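Javier cell back in service

The Javier cell, our two-arm sorting table at Mulside, went back on the schedule after its 300-hour service. It came in at 297 hours on the counter, close enough that we didn't want to start another block of work on it. Shewit Yimer did the mechanical side and Danilo Dela Peña did the cameras and the controller software. If you use the cell, please read this through, as a few things have changed.

The main complaint was drift in the right arm. People had been re-homing it between runs and getting by, but by the end of a shift it was setting down short of where it should. Shewit found two loose bolts where the base plate meets the rail. She pulled all of them, cleaned the threads, put in new ones with thread locker and marked each head with a paint pen. If a paint mark no longer lines up, stop and tell her. Please don't tighten it yourself, as the plate has to be squared to the frame before the bolts go down. 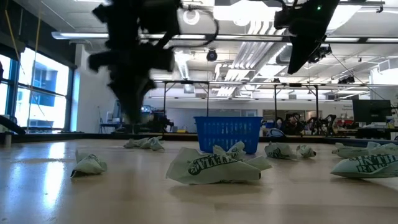 The left arm had no mechanical faults, but its wrist cable was rubbing at full reach. It now has a longer loop and a new sleeve from Mollesow. The loop looks too big when the arm is folded. Leave it that way. When we tied it down tighter in November, the connector worked itself loose inside a week.

While the arms were off, both wrist cameras were cleaned and recalibrated with the Fendemlow routine. It takes 60 minutes if the lights are left alone and a good deal longer if they aren't, so if you see the calibration sign on the door please don't touch the switches. 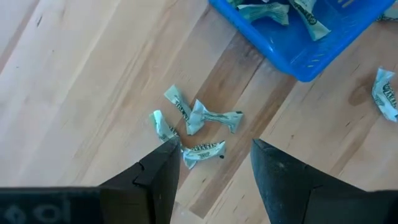
Finger pads are the part that wears fastest on this cell, and we have been slow to change them. The new rule is a visual check every morning and a swap every 200 hours, whatever they look like. Small crinkly pieces with twisted ends are hard on the tips, because the operator has to bring the points right down to the wood to get under them. The faces get scuffed first, as they have on the left finger here, and scuffing alone is fine. What you want to catch is a chipped or rounded tip, which will push a piece along the boards before it closes on it. Spare pads are in the second drawer, in pairs. Change both fingers of a gripper together, even when one still looks good.

We also had a string of overload faults in the log, nearly all from a gripper being pressed into a basket that was already piled up. The force limit has been lowered a little for both arms, so you may get a stop sooner than you are used to. Back off straight up, clear the fault, and empty the basket before you go on.

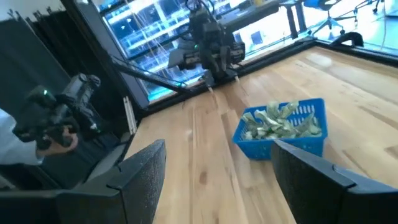 Full to above the rim: the blue basket, with the second arm behind it and the handheld controller at left.

The handheld controllers had their own problem. One of them had a trigger that didn't return all the way, so its gripper never opened fully. Danilo replaced the spring and reset the travel on both. Before the first run of the day, squeeze and release each trigger five times and watch that the fingers follow. If one lags, write it on the sheet and use the spare controller from the charging shelf. 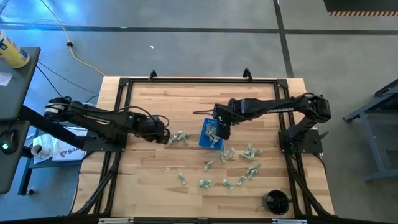 For acceptance, Shewit and Danilo ran the cell with crumpled paper and the small blue basket, one arm steadying the basket and the other picking. They repeated it after lunch with the arms warm, since that was when the drift used to show, and the right arm came back to its home mark both times.

Still open: the fan in the controller cabinet is noisy and a new one is on order. The cell can be used in the meantime. Keep the cabinet door shut, and if the temperature warning comes on, park both arms before you power down.

The hour counter was reset on April 22, 2023. Bookings go through the usual sheet, and questions about the pads or the bolts go to Shewit.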